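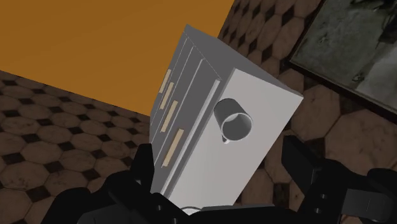
Setting Up Your Trerkari Label Printer, Part 2: Paper, Pairing and the First Test Label

Dec 17, 2020 | by the Plustitora help desk

Print this page | E-mail this page

Okay, you've got the printer out of the box and plugged in (that was Part 1). Now we get to the part I like, which is making it print something! I set up my own Trerkari on a corner of the kitchen counter, and I've done it enough times now that I can tell you where I got stuck.

Loading the roll

1. Turn the printer off. I know, you just turned it on.
2. Squeeze both side tabs and lift the lid until it clicks.
3. Drop the roll in with the labels facing up and the loose end pointing toward you.
4. Slide the two paper guides in until they just touch the roll. Snug is fine, tight will make it jam.
5. Pull out a couple of inches of paper, close the lid and turn the power back on.

Note: The starter roll has 600 labels on it. The refill rolls have 900 and they're a bit fatter, so take the gray spacer out before you load one. I forgot the first time and the lid wouldn't shut.

Caution: The print head is right under the lid and it gets hot. If you've been printing for a while, let it cool before you go poking around in there.

Pairing with your phone

6. Open the Kazmi app and tap Add Printer.
7. Hold down the feed button until the light blinks blue.
8. Pick your printer from the list. If the app asks for a code, type 3573.
9. Wait for the light to stop blinking. Mine takes roughly 4 seconds, but an older phone may need longer.

If the printer doesn't show up, close the app all the way and start again at step 6. That fixes it for me nearly every time – and if it doesn't, check that your phone's Bluetooth is on (ask me how I know).

Printing a test label

10. Tap Test in the app. You should get one label with a border and a row of letters.
11. Look at the border. If one side is missing, nudge the guides over a hair and try again.
12. If the letters look faint, go to Settings, then Darkness, and bump it up one notch at a time.

Caution: Don't yank the label while it's still moving! Let it stop, then tear down against the edge.

The app update in June moved Darkness out of the main menu, so if your printed booklet says to look there, go by this page. Your settings save on their own once you leave the screen.

Related items
Part 1: Unpacking and Power
Part 3: Making Your Own Label Designs
Cleaning the Print Head
Using Plindden Waterproof Rolls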